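Gripper shootout, part two: the cloth test

As promised in the last issue, I finally got to the soft stuff. Rigid parts are done (the Baltier fingers won that round and I'm still a little sore about it), so this month I moved on to fabric, and fabric has been humbling me ever since. I ran 718 grasp attempts across 3 sets of fingertips, all with the same arm and the same wrist camera, and I have opinions!

Quick recap for new subscribers. I'm comparing the stock block fingertips, the Baltier rubber ones, and a thin set I printed from the Sukprasert files that so many of you wrote in about. The job is simple to say: come down on a crumpled cloth, pinch a fold, lift it, put it back down. No suction, no tricks with the table.

I went with dark cloth on a white table because I wanted the easiest contrast I could give the wrist camera, and for finding the outline it's great. Finding a fold to grab is another story. Once the fabric gets dark enough, the camera gives you a nice clean edge and then a big puddle of black where all the useful creases ought to be. 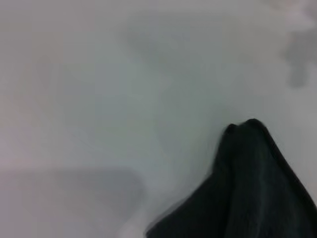 Noltmont wrote in after the last issue to say that I'm blaming the camera for something the controller should handle, and that a slower approach with a force limit would find the cloth just fine without seeing a single crease. Fair point, and I did try it. Slowing the last bit of the descent helped the stock tips a lot, mostly because they quit shoving the fabric along the table before closing. It did almost nothing for the thin printed tips, which slide under a fold pretty happily at any speed I gave them. So I'd say we're both a bit right, and I'm keeping the slow descent as the default from now on.

The other thing I changed was exposure. I had been leaving it on auto, and with that much white in view the camera kept pulling everything down until the cloth was one flat blob. Locking it brighter washes out the table completely, but who cares about the table? You get some crease detail back and the fold finder stops guessing. If you only take one thing from this item, lock your exposure before you start buying fingertips.

Then there's the hover height. I used to park the gripper low over the cloth between attempts to save time, and my own arm was throwing a shadow right where I was trying to segment dark fabric. Backing off up and to the side before each look fixed most of it.
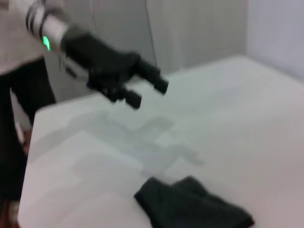
It costs a little cycle time, sure, but I'll take a clean look over a fast one. I also moved the lamp so the shadow falls mostly on bare table, and I dropped the old background subtraction step, which was only ever confusing itself.

As for a ranking, I'm leaning toward the printed tips for cloth and the Baltier ones for everything else. The stock tips are okay if you slow down. I still have 53 attempts to rerun with the locked exposure, and I don't want to post the full table until those are in. Look for it in the February issue, along with the settings file for the Inddale controller.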